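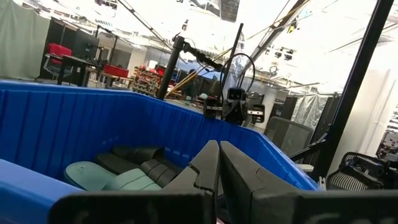 Vier Schaumstoffteile in der blauen Wanne, zwei mintgrüne und zwei dunkelgraue, dahinter der zweite Arm.

Werkstatt-Tipps: Den Sortierplatz mit Greifarm richtig planen und bezahlen

Seit wir bei Barano über Anschaffungen schreiben, kommen immer wieder dieselben Briefe. Jemand hat eine kleine Werkstatt oder einen Versandraum, möchte weiche Teile aus einer Wanne greifen lassen und hat sich schon in einen bestimmten Arm verguckt. Das verstehe ich gut, mir ging es beim ersten Mal genauso! Trotzdem würde ich Ihnen ans Herz legen, den Arm zunächst im Katalog zu lassen und mit einem Zollstock durch den Raum zu gehen.

Fangen Sie mit den Teilen an. Weiches Material, also Schaumstoff, Einlegesohlen, gefaltete Tücher, gibt unter den Fingern nach, und ein Greifer, der bei Holzklötzchen wunderbar zupackt, kann sich daran die Zähne ausbeißen. Schicken Sie dem Händler ruhig ein Päckchen mit Ihren echten Teilen und bitten Sie um einen Versuch. Bei Folen macht man das ohne Murren, bei Varma musste ich zweimal nachfragen, dann ging es auch dort.

Zur Wanne: Eine kräftige, einheitliche Farbe, die in den Teilen selbst nicht vorkommt, erleichtert der Kamera die Arbeit. Kaufen Sie gleich 2 vom selben Modell, denn wenn eine springt und der Hersteller inzwischen die Form geändert hat, stimmen die Höhen nicht mehr und man richtet alles neu ein (fragen Sie nicht, wie ich den Januar verbracht habe).

Beim Geld rechnen die meisten nur den Arm. Legen Sie bitte mindestens 2.000 Euro für das Drumherum zurück: Ständer, Kabel in der richtigen Länge, Ersatzfinger, Befestigungen, Klebeband für den Boden. Mein alter Kollege Mārtiņš Baranauskienė führt dafür eine Liste mit 61 Posten, von der Klemme bis zur Bodenmatte, und so übertrieben ich das früher fand, inzwischen habe ich sie abgeschrieben.
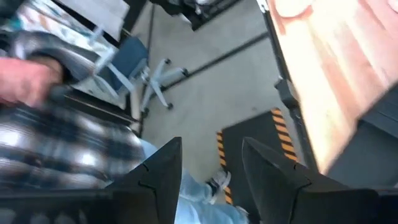

Und dann der Platz für die Menschen, der auf den Zeichnungen der Händler gern fehlt. Man steht ja ständig daneben, legt Teile nach, dreht sich um, holt etwas vom Tisch. Rollstühle brauchen mehr Fläche, als man glaubt, ich meine die Bürostühle mit ihrem fünfstrahligen Fuß. Kleben Sie den Umriss der ganzen Station mit Warnband auf den Boden und arbeiten Sie ein paar Tage darum herum, bevor Sie etwas bestellen. Kabel, die quer durch den Raum müssen, gehören unter eine Abdeckung, und einen Bildschirm stellen Sie so auf, dass man ihn vom Nachlegeplatz aus lesen kann, ohne sich zu verrenken.

Mieten oder kaufen? Wenn Sie noch unsicher sind, mieten Sie. Kilness gibt komplette Stationen für 12 Monate heraus und rechnet einen Teil der Miete beim Kauf an. Lassen Sie sich schriftlich geben, wer die Finger bezahlt, wenn sie abgenutzt sind, und ob die Einweisung für eine zweite Person im Preis steckt.

Ein kleiner Trick noch für das Angebot: Bitten Sie um getrennte Preise für Arm, Greifer, Kamera und Aufbau. Manches davon haben Sie vielleicht schon im Regal, und einen Ständer kann jeder ordentliche Schlosser bauen. Die Maße dafür nehmen Sie am besten erst, wenn Wanne und Tisch an ihrem endgültigen Platz stehen.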